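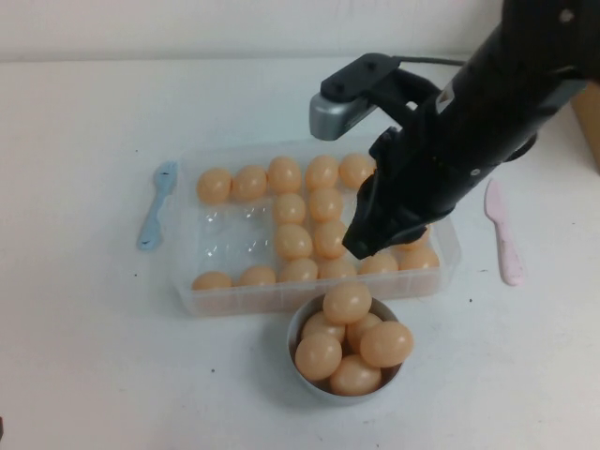 4.2 The pause before the result

Every viewer of elimination television knows the pause. The host says "and the person leaving us tonight is," and then stops, as if the name had slipped his mind. Producers we spoke to call it the hold. Viewers in our diary study called it several other things, most of which the journal's style guide would not let us print.

We coded 2458 result announcements from the three programs in the sample: Hadwood, a talent contest; Lutosico, a quiz with a cash ladder; and Vundska, in which couples live in a lighthouse and vote each other out of it. A hold was timed from the last word before the silence to the first syllable of the result. Music, heartbeats and gongs counted as silence. So did the host breathing in, a habit that one Lutosico presenter raised to something like a second career.

Coding was done by the first author and by Patricio Núñez, working separately from the broadcast versions. Disagreements were mostly about false starts, where the host begins the name, or a sound that could be the start of the name, and then stops again. We settled on treating a false start as part of the same hold if no contestant had been identified by it. Joaquín Fuentealba, who had no stake in the matter, decided the leftover cases and asked not to be given any more of them.

The median hold across all programs was 11 seconds. This is longer than it sounds, and readers who doubt it are invited to try one at dinner. The longest in the sample ran to 62 seconds, in a Hadwood semifinal, and contained two close-ups of the same aunt. It was followed by a commercial break, after which the host repeated the question from the beginning. We coded the two halves as separate holds, a decision that flatters the program considerably.

Holds grew over the life of each series, as plotted in Figure 3 of the previous section, but they did not grow evenly. On Hadwood and Vundska the increase came almost entirely in the last third of a season, when fewer contestants were left and the same hour of television still had to be filled. A program with ten people to get through can afford a brisk dismissal. A program with three people and an hour has to get its minutes from somewhere, and silence is cheap.
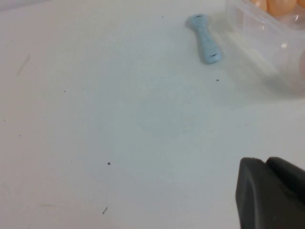 Lutosico is the odd one out. Its holds are tied to the money and hardly at all to the calendar. A wrong answer on the lowest rung is dealt with in a second or two, with what can only be called relief. On the top rung the host looks at the card, looks at the contestant, puts the card down, and asks about the contestant's mother. We had expected holds before wrong answers to be longer than holds before right ones, on the theory that bad news is more fun to delay. The reverse was true. Wrong answers were given away faster, and regular viewers seem to have learned this, at least going by the diaries. One of them, a retired surveyor in Cáceres, had worked it out with a kitchen timer two seasons before we did.

The diaries also complicate the industry's own account, in which the hold builds tension and tension keeps people in their seats. Roughly 30 of our diarists reported leaving the room during a hold at least once. They went to fill a kettle or let the dog out, confident of being back in time, and they nearly always were. Several described the pause as the most useful part of the show. Tension of a sort was certainly present, but much of it concerned the kettle.

None of this means that the hold fails. Diarists who left the room still hurried back, and those who complained most bitterly about the wait also recorded it most carefully, sometimes to the half second. What it does suggest is that experienced viewers treat the pause as a known quantity with known rules, closer to a traffic light than to a cliff edge. Section 4.3 takes up the cases where a program broke its own rules, beginning with the Vundska episode in which the host announced the result immediately and the couple concerned asked him to do it again.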